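Questions we keep getting about the remote-control sessions

Does the robot learn anything from one try?
Very little. A person steers the arms through a chore, the joint positions and the video are saved, and the whole thing is done over. And over. At Kendix we plan on 50 good runs of a chore before training on it, and I wouldn't bet lunch on the result even then.

Why bags and buckets?
Rigid blocks are easy and they make for nice demos. A trash bag has no fixed shape, so the robot can't lean on what it saw last time. If a method only works on blocks, I'd like to know before we pay for it.

So who is doing the work, the robot or the operator?
The operator. I've sat through sales talks where that point got blurry. During teaching, every reach and every pinch is a human decision passed along to a machine. Ask any vendor which of their clips were steered — then watch how long the answer takes.

What does a bag job look like from the robot's side?
Black bags, a white bucket, two grippers:
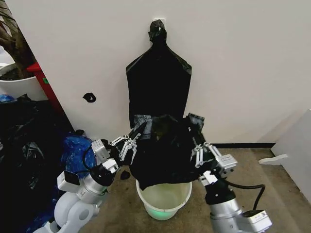
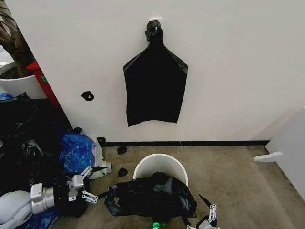 Triin Grīnberga wrote in to disagree with my tone. She says she has steered for 22 sessions and that the bag chore taught her more about where to pinch than any block test did. In her view the messy runs are worth keeping, as long as they're labeled, and people who throw them out end up with a robot that can't recover from a slip. I'll give her the part about labels.

Is guiding the arms by hand better?
It's quicker to pick up. You also end up standing in the cameras' view, and your body gets into the data. We use it for short reaches only.

How long is a session?
60 minutes, with a break when the operator asks for one. Tired people teach tired habits.

Will it do my trash by itself someday?
Maybe. Ask me again after the Nilden trial in September. Until then, keep taking out your own.

Can I come and try the controls?
Yes, Wednesday afternoons. Write to Heino Jaunzems for a slot, and please leave rings and bracelets at home.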